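News > Company Announcements > Products and Workplace

Reading time: 4 minutes

Curnley Opens Bench Room for Wireless Charging Pads and Other Small Corded Devices

CURNLEY, 2018-05-29 - Datero, a supplier of desk and bedside electronics, today announced the opening of a bench room at its Curnley site. The room will be used for the handling, checking and repacking of small corded devices, including round charging pads, compact speakers, night lights and table hubs. It has been in trial use since April and is now open to trade customers by appointment.

The room was fitted out by Drilus, which supplied the tables and the surface coverings. Returned goods will reach the site through Wijaya, the distribution partner that already handles Datero's outgoing orders.

Datero's product range includes many items that are low, light and joined to a thin cord. Such items are simple to use at home but awkward to handle in number. Cords catch on neighboring goods, glossy tops pick up marks, and a light device tends to follow its own cord across a table when the cord is pulled. The new room has been planned with these difficulties in mind.

Work in the room is done on wide, light-colored tables. Each place is given to one device at a time, with clear space kept in front of the person working and the cord laid out toward the back or side of the table. A pale surface makes it easier to find a small screw or a loose rubber foot, and the coverings can be replaced when they become worn.

"We sell things that people keep within reach every day, and customers notice a scratch or a kinked cord the moment they open the box," the company said in a statement. "The bench room gives our staff the space and the time to look at each item properly before it goes back on a shelf."

Capacity and Services

The room has 17 working places. At full use it can process 400 items per day, and Datero expects to handle 4,000 returned items in the first phase. Goods that pass inspection will be cleaned, have their cords coiled and tied, and be placed in new inner trays. Goods that do not pass will be sorted for parts or sent for recycling - no item will be resold without having been checked by hand.

Trade customers may request the following services:

Inspection of returned devices, with a written record for each carton. Cleaning and repacking in plain or printed boxes. Replacement of missing cord ties, feet and leaflets. Short sessions at the bench for shop staff who unpack and display corded goods.

The minimum order for repacking is 1,000 items, which may be delivered in more than one shipment. There is no minimum for inspection.

Guidance for Shops and Households

Together with the opening, Datero has issued a short guidance sheet on the care of small corded devices. It advises users to set a device down flat before running its cord, and to leave a gentle curve in the cord where it meets the body. Users should hold the device itself when moving it and should never lift it by the cord. Cords should be coiled loosely for storage and kept away from drawer runners and chair legs.

For shops, the sheet recommends that display models be placed well back from the front edge of the table, with the cord leading away from the customer. It also asks that tape not be applied to glossy surfaces. Printed copies are packed with each trade order and may be requested separately from the Curnley office.

Appointments

Visits to the bench room are available on working mornings. Visitors are asked to report to the front desk and to leave bags in the lockers provided. Parking is available behind the building - the side entrance is reserved for deliveries from Wijaya.

About Datero

Datero supplies small electronic goods for desks, bedsides and shared workspaces. Its products are sold through independent shops and office suppliers. The company's warehouse, offices and bench room are located in Curnley.

Reader Comments (3)

deskdrawer: Is the guidance sheet going to be put online? We have a small shop and our display cords are a mess by noon.

M. in Curnley: Glad to see the building in use again. Please fix the sign at the parking entrance, it still points to the old gate.

plainbox22: Does the 1,000 minimum apply if the items are mixed types? The release does not say. We have mostly round pads and a few lamps.
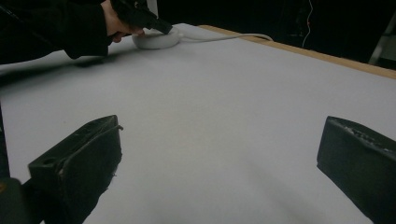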